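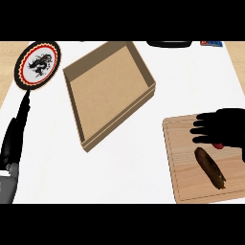

Paddle fan with a dragon on the face and a scalloped black and red border.

Keeping paper and fabric fans nice through the winter

Every February I have a good sort through the summer things, and the fans always come out first. I do love a hand fan on a sticky evening (our kitchen in Grivley faces the afternoon sun and gets like an oven by July), but they are delicate old things and they sulk if you just shove them in a drawer with the tea towels!

Start with dust. A soft make-up brush is the best tool I've found, worked from the middle outwards with hardly any pressure. Never use a damp cloth on paper, however grubby it looks, as the colour can lift and the paper goes wavy and stays that way. For a greasy thumbprint, crumble a bit of plain white bread over it and roll the crumbs about gently with a fingertip. My grandmother did this with her wallpaper and it still works a treat.

Handles can have a wipe with a barely wet cloth and one drop of washing-up liquid, then dry them straight away. If one has started to wobble, a dab of wood glue on a cocktail stick will usually sort it out, and leave it overnight with an elastic band round the join.

Folding fans go away closed, loosely wrapped in tissue. Flat ones I slip between two sheets of card and stand upright like records in a box, well away from the boiler and the bathroom wall. I paid 77p for a stack of card at Alipour in the high street and I'm still using it.

Next week I'll be tackling straw hats, and how to get the dent out of one that's been sat on.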